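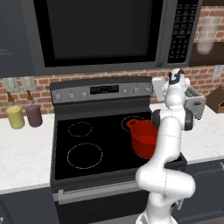

Fig. 7. Over-the-range microwave above an electric range.

Section 5 – Charcoal filter and vent setup (Trullen over-range models)

Do this before first use. Same steps when you swap the filter later.

Caution: switch off at the breaker first. Not just the keypad. Cooktop off and fully cool too – you'll be leaning over it.

1. Find out which way your kitchen vents. Outside duct = no charcoal filter needed, skip to step 5. Recirculating = keep going.

2. Take out the screws on top of the vent grille. There are 2. Put them in a cup or something, they roll.

3. Slide the grille left, tip it forward, lift off. If it sticks dont pry with a screwdriver, the tabs snap. Wiggle it.

4. Charcoal filter goes in mesh side up. Push till it clicks. Brarko refills fit, Wanyama ones need the adapter clip (sold seperately).

5. Grease filters next, underneath. Ring tab toward you, back edge in first, then up and forward.

6. Grille back on, screws back in. Snug, no more.

7. Power on. Run the fan on high for five minutes with nothing cooking. Hold a strip of tissue near the grease filters – should pull up against the mesh. If it drops, reseat and try again.

Note: grease filters can be washed. Hot water, dish soap, soak, rinse. Leave out to dry for 24 hours before they go back. No bleach, no oven cleaner. Charcoal filter can NOT be washed – replace it.

Note: clock resets after a breaker trip. See Section 2.

Caution: never run the cooktop with the grease filters out, even for a quick pan of eggs.

Rattle on high speed? Usually the grille screws. Still rattling, check the damper flap is moving freely.

Pridham duct kits – separate sheet in the box. Sheet missing, ask for Peninah Magesa at the parts desk. Have the model number ready, it's on the label inside the door opening.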